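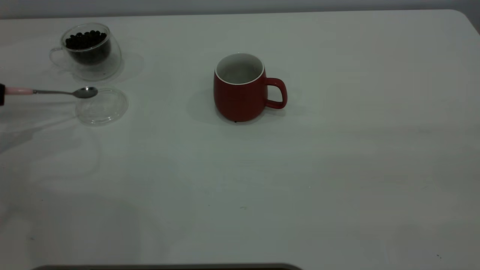 Restoring the Drinden Stationary Engine
Songül Türkmen and Şengül Taşdemir

Our project was a single-cylinder Drinden engine that once drove a water pump at the Olent brickworks. It weighs 338 kg and had stood under a tarp for years. The piston was stuck, so we soaked the bore with penetrating oil for seven days and then turned the flywheel with a bar.

The magneto was rewound by Uysal. We cut new gaskets by hand and lapped both valves. In June the engine ran for four minutes before the cooling hopper started to leak at the lower seam.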